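Search this site Enter keywords Go
Home | Neighborhood | Kitchen | Get Involved | Contact
Print this page | E-mail this page

Home Bread Bakers Wanted for the Drundow Loaf Diary 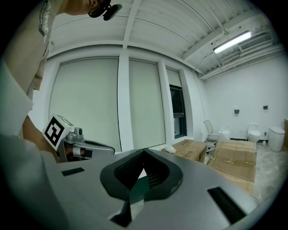 Rostyslav Chornovol wrote to us last March that he had been baking the same rye for years and could never say why one week's loaf came up high and the next one sulked, and would we please get enough people writing things down so he could stop blaming his oven. Well, Rostyslav, we are trying!

The Drundow Loaf Diary is looking for home bakers to bake one plain loaf a week for 10 weeks and keep a short diary of how it went. You don't need to be good at it. Beginners are very welcome, and so are people who gave up on sourdough some time ago and still feel a bit sore about it. We had plenty of keen bakers write in the first time and hardly any nervous ones, and we would love to hear from the nervous ones.

Each week you'll mix a dough with 400 grams of flour (any brand, white or whole wheat, but please stick with the same one), let it rise wherever you usually do, and bake it in your own oven. Then fill in one page: how warm the kitchen was, how long the dough sat, what you thought of the crust, and whether anybody at home ate it. Most people need about 8 minutes for the page, though you can go on longer if you like, and some of our favorite entries ran well over into the margins.

We send you the diary, a kitchen thermometer to keep, and a small bag of dried starter from the Driltby mill. Bakers who finish get a copy of the printed booklet and a seat at the Rukora Hall supper, where there will be a great deal of butter.

You should be 18 or over, have a working oven, and live close enough to pick up your packet from the Venkataraman Library front desk, open until 7 p.m. Please tell us about any food allergies when you sign up. Leave your name and phone number at the desk, or send us a note through the Contact page.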